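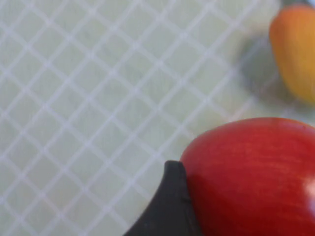 Gwilliam Noise and Hearing Programme
Progress report to the Remitel Fund, March 2021

The programme covers hearing protection for staff at the Gerkis and Trillolel sites. Work in this period concentrated on baseline hearing tests and on the noise survey of the two packing halls.

Hearing tests have been completed for 368 employees. Night shift staff at Trillolel were tested last, as the mobile unit was not available to us until December. Employees whose results called for further advice have been referred to occupational health and will be retested.

The noise survey at Gerkis is finished. Levels beside the carton line remain above the upper action value, and hearing protection is compulsory there until the enclosure is fitted. The Trillolel survey is about 40 per cent complete. Delays arose from restrictions on visitors to the site.

Spending is within budget, apart from an overspend of £3000 on replacement ear defenders. We ask that this be met from the training line, where 2 courses were postponed.

In the next period we will complete the survey, fit the enclosure and hold the postponed courses. Revised signs for both halls are with the printer.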